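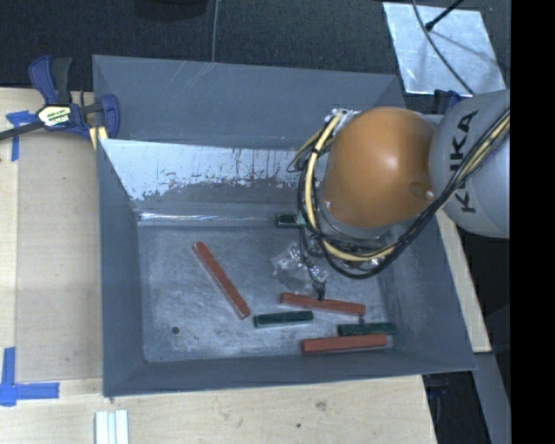
Bin Picking in a Shared Shop: Setup Tips for the Bin, the Cables and the Gripper

These notes cover the bin-picking cell at the Temari workshop. Most of them apply to any arm that has to reach into a container and lift out loose parts. The software is not covered. In our experience a bad pick was more often traced to the bin or the cabling than to the code.

Fixing the bin

Clamp the bin to the table before teaching a single point. A one-handed bar clamp over the rim is enough for light parts. Set the jaw against the wall and put a thin pad under it so that the paint survives and the jaw does not creep. Check the clamp height against the arm's travel. An upright handle is easy to forget when the approach path is drawn on a screen, so jog the arm past it at low speed first.

Mark the bin's position with blue masking tape on the tabletop. An L at a corner is quick to lay and easy to read; a cross works as a reference point for the camera. Press the edges down with a fingernail. Replace tape that has lifted, and recheck the position afterward with a steel rule. We accept an error of 2 mm. Anything more and the bin gets recalibrated.

Sloping walls are better than straight ones. Bars that land against a slope tend to slide back to the floor, and the wrist has more room when it has to tilt. Keep the slope angle in the collision model. Rosemarie Buschmann entered ours as a plain box the first time, and the planner refused every pick within 7 cm of the wall.

Glare

Worn paint and bare metal reflect the shop lights. A streak along the seam between wall and floor can read as the edge of a bar. Three things to try, cheapest first:

Turn off the lamp directly over the cell.
Shorten the exposure until the streak no longer saturates.
Coat the inside with matte primer. Scuff with 220 grit, degrease, two thin coats.

Do not use chalk spray. It comes off on the parts and then on the fingertips, and the grip gets worse over a shift.

Test parts

Use bars in two colors that differ in brightness as well as hue. Reddish brown and dark green are easy for a person to tell apart and harder for a camera in dim light, so they make a useful hard case. Start with 6 bars. Lay some alone in the open, some side by side and at least one against the far wall. A program that only handles bars in the open is not finished.

Deburr the ends. A burr catches the neighboring bar and brings it up too.

Cable dressing

On a small KUKA or similar arm, added gripper lines usually run outside the housing. Leave a loop at the wrist large enough for the full rotation of the last axis, then turn the axis to both limits by hand-jogging and watch the loop. It should open and close without pulling on a fitting.

Tie the lines to each other at short intervals, but do not cinch the ties. Air tubing that is pinched flat will slow the gripper in a way that looks like a valve fault. Alfredo Magbanua replaced a good valve before finding this. Cut tie tails flush; a sharp tail will scratch a forearm.

Keep the loop above the fingertips in every pick pose. If it hangs lower than the rim of the bin, shorten it or move the first anchor point up the arm.

Fingers and approach

Narrow fingers get between bars that lie close together. They also bend. Limit downward force in the controller and stop 1 mm above the floor. After any collision, check the fingertips against a square before restarting.

Approach along the short axis of the bar where possible. For a bar at the foot of a wall, rotate the wrist so that the cable side faces the middle of the bin.

Log

Write down every run. The sheet dated November 20, 2021 shows 89 picks, with the misses listed by bar position. Most were at the far wall. Gunther Reuter keeps the blank sheets in the drawer under the bench vise. Return the bar clamps to the rack when the cell is taken down, and leave the tape on the table.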